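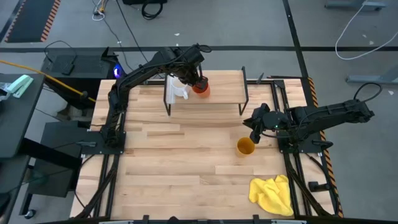 第15期 · 第3页

杯子为什么会唱歌?

小朋友,你有没有在吃早饭的时候,拿小勺子轻轻敲过杯子?叮——声音清清亮亮的,好听极了!可要是再敲敲塑料杯,就只有闷闷的一声“嗒”,一下子就没了。咦,同样是杯子,怎么脾气差这么多呢?

这得从“振动”说起。你把手指放在喉咙上,哼一首喜欢的歌,是不是觉得指尖麻酥酥的?那就是振动,也就是很快很快地来回抖动。世界上所有的声音,不管是打雷还是蚊子嗡嗡叫,都是这样抖出来的。杯子被敲了一下,杯壁就开始抖,杯壁推着旁边的空气,空气再推着更远的空气,一路推到你的耳朵里,你就听见啦。

瓷很硬,抖起来又整齐又久,所以余音长。塑料软一些,抖几下就把力气用光了(有点像在沙发上拍皮球,怎么也弹不高)。 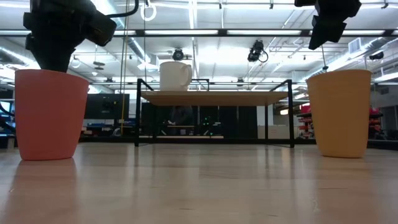 那往杯子里倒水呢?水一多,杯子就变“重”了,抖得慢了,声音也就低下去了。一位叫布科拉·奥耶拉兰的音乐老师就喜欢带着孩子们这样玩:找几只一样的玻璃杯,水倒得有多有少,从低音排到高音,慢慢地就能敲出一支歌来。她说最难的是忍住口渴,别把“哆”给喝了!

声音的高低还可以用数字来表示呢。每秒钟抖290次的声音,听上去就比每秒抖274次的高一点点。抖到300次,又再高一点点。你的耳朵真灵,这么小的差别,仔细听也能分出来。

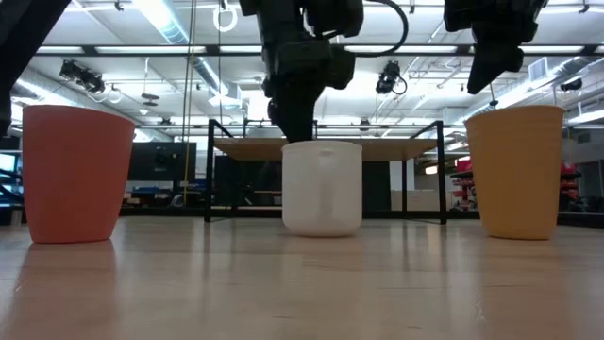 特雷蒙特,八月

我们收到了好多小读者的来信,其中问得最多的是:杯口贴着耳朵,为什么会听见“大海”?其实呀,我们身边一直有许多轻轻的声音,比如风声,比如隔壁房间的说话声。这些声音钻进杯子,在里面撞来撞去,有几种会变得特别响,混在一起就成了呼呼的“海浪”。你换一只大一点的杯子试试,“海浪”会变得更低沉。

今天晚上就可以和爸爸妈妈一起听一听。敲的时候请用木勺子,轻轻地敲,玻璃杯要放在桌子中间,离桌边远一点。要是你发现了哪只杯子的声音特别怪,记得写信告诉我们哦!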